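FOR IMMEDIATE RELEASE

Trullgate Opens Play Kitchen Corner in Prarnden, with Lending Boxes for Families

PRARNDEN, October 16, 2021 – Trullgate, the toy lending house of Prarnden, opens today its new play kitchen corner for children from two to seven years. The corner is in the front room of the house, left from the entrance door, and it can be used free of charge during all opening hours. Together with the corner, Trullgate starts to lend complete play kitchen boxes, which families can take home for 9 days.

Until now the house was lending mostly puzzles, building sets and board games. Play food was in the collection too, but only in single pieces, and it was placed on a high shelf where the children did not see it. In September the whole collection was sorted again. All pieces of play food and play cookware were taken down, cleaned and compared with the old lists. The result was 1,374 pieces, much more than the lists said. From these pieces the kitchen corner and the first lending boxes were made.

"We had all these small eggs and pans in the house and they were sleeping on the shelf," says the team of Trullgate. "A child of three years does not want one tomato for two weeks. She wants to cook a dinner and to invite somebody to eat it. For this she needs the pan, the plate and the food at the same time, and this is what we give now."

What Is in a Lending Box

There are 77 boxes in the first series. Every box has a card on the inside of the lid, with a drawing of each piece, so that also children who do not read yet can help to pack. A box contains cookware, plates or bowls, and a mix of play food. The boxes are not all the same. Some are made for breakfast, some for soup and vegetables, and a small number for a picnic. Families who come often can ask for a different box each time.

The stoves and cabinets stay in the house – they are too large for a bicycle bag, and most families told us that a chair or a cardboard box is a good stove at home. The children usually agree with that.

A box can be reserved at the desk or by telephone. The loan is free for members. Families who are not members pay a small deposit, which they receive back when the box is returned. If one or two pieces are missing, there is no fine. We ask only that the family looks once more under the sofa and brings the piece at the next visit. Pieces with cracks should be returned together with the box and not repaired at home, as some glues are not suitable for small children.

How the Corner Is Arranged

The furniture and the storage plan come from Yang, a workshop in the neighboring town of Drarnham which makes furniture for kindergartens. Yang has adjusted the height of the shelves so that small children can reach them without a stool. The corner is open on two sides, and parents can see it from the reading table.

The team also changed the way of tidying. Before, each kind of toy had its own closed box, with a label on the front. The children opened all the boxes, and in the evening everything was in the wrong one. Now the pieces are kept in open baskets, and there are only three kinds: things to cook with, things to eat from, and things to eat. This is easy to remember, and the tidying at the end of the afternoon takes less time than before. Adults are asked to leave the last sorting to the children, even when it is slow.

Mixed Sets Instead of Matching Ones
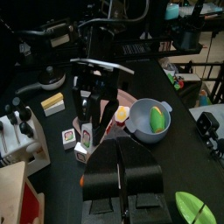 Trullgate decided not to buy a new matching set for the corner. The collection grew over many years from gifts and small purchases, and the pieces come in different styles and colors. In one typical selection, a light blue bowl with two small handles holds an ear of corn with bright green husks, and next to the pale pink plate there is a fried egg with a yellow yolk. The butter is a yellow bar on a white base, and the little frying pan has a black lid with a knob. White cubes with food pictures printed on them belong to the play as well; one child can choose a picture and the other one has to cook it. The team finds that mixed pieces give the children more to talk about, and a lost plate can be replaced without searching for the exact same model.

The house continues to accept gifts of play food and play cookware. They should be clean, without sharp edges, and large enough for children under three years. Pieces of cloth or felt can be accepted only if they can be washed. Real kitchen tools, also small ones, cannot be used in the corner.

Opening Afternoon

For the opening, children can come from two o'clock and try the corner in small groups. There will be juice and plain cookies in the reading room. The first 9 families who register for a box can choose it themselves from the shelf; afterwards the boxes are given out in the order of the reservations. A registration in advance is not necessary for the corner, but strollers should be left in the hallway, because the front room is narrow.

About Trullgate

Trullgate lends toys and games to families in Prarnden and Drarnham. At present it has 190 member families. Membership is open to every household with children, and also to grandparents and day care parents.

Press contact: Trullgate, front desk, Prarnden. Visits for the press are possible by arrangement, in the morning hours.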